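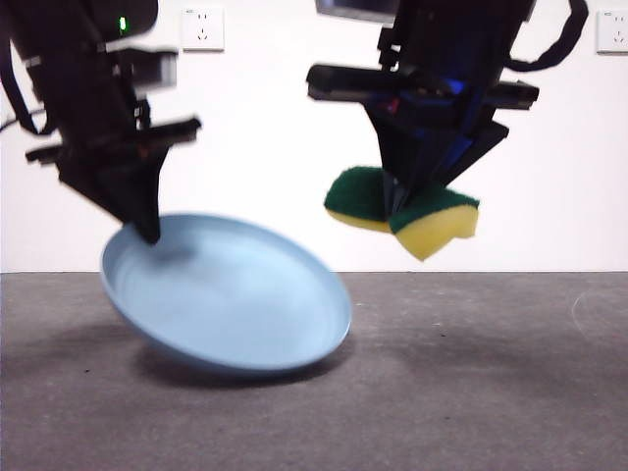

Ticket 252: Ersatzfinger und Verbrauchsmaterial für Doppelarmplatz
Kategorie: Beschaffung / Störung (das Formular erlaubt nur eines, ich habe beides angekreuzt)
Status: wieder offen
Priorität: mittel, laut Einkauf niedrig

Beschreibung
Der linke Greifer verliert beim Tellerkippen den Halt, sobald er nur am Innenrand anliegt. Der rechte hält den Schwamm, und zwar mit einer Hingabe, die den Schwamm in der Mitte zusammenfaltet. Beide Arme laufen mit den Fingern aus der Erstausstattung. Im Budget stehen Ersatzfinger unter »später«.

Verlauf

Eintrag 1
Greifkraft rechts reduziert. Schwamm fällt. Greifkraft wieder erhöht. Schwamm gefaltet, fällt nicht. Als Zwischenlösung akzeptiert.

Eintrag 2
Links anderen Anstellwinkel probiert, Teller rutscht weiterhin. Vermutung: Die Spitzen sind für glatte Ränder zu schmal. Bei Triltex breitere Finger mit Gummiauflage angefragt, Lieferzeit 12 Wochen. Auf die Frage, ob es schneller geht, kam dasselbe Angebot noch einmal als PDF.

Eintrag 3
Vergleichsangebot von Wumeo: 225 Euro je Fingerpaar, ab Lager. Bedarf sind zwei Paar plus ein Reservepaar. Rückfrage vom Einkauf, warum zwei Arme nicht mit einem Paar auskommen. Beantwortet, sachlich.

Eintrag 4
Kostenstelle Rutness abgelehnt, das Projekt deckt nur »Anlagen«, keine »Anbauten an Anlagen«. Der Greifer ist demnach ein Anbau. Der Arm ohne Greifer wäre förderfähig, kann dann allerdings nur noch winken.

Eintrag 5
Schwämme: bisher aus der Teeküche. Das ist aufgefallen. Bitte eigene Position anlegen, Topfschwamm mit grüner Scheuerseite, Verbrauch um die 3 Stück pro Woche. Dazu Ersatzteller aus der gleichen Serie wie der hellblaue, damit die Greifpunkte nicht neu eingelernt werden müssen.

Eintrag 6
Ticket automatisch geschlossen wegen Inaktivität. Am Sonntag. Wieder geöffnet.

Eintrag 7
Angebot von Thiele für einen Wartungsvertrag eingegangen. Enthält Fingertausch, Kabelprüfung und Anfahrt. Schwämme ausdrücklich nicht. Für das laufende Jahr zu teuer, für die Planung im nächsten vormerken.

Workaround bis zur Lieferung
Teller links nur langsam kippen und dicht über dem Boden bleiben. Schwamm vor jedem Durchlauf neu einsetzen. Kraftwerte nicht verstellen, auch nicht kurz.

Offen
Freigabe für drei Paar Finger (Wumeo)
Kostenstelle, die Anbauten kennt
Sammelbestellung Schwämme und Teller
Antwort an Triltex, bevor das PDF ein drittes Mal kommt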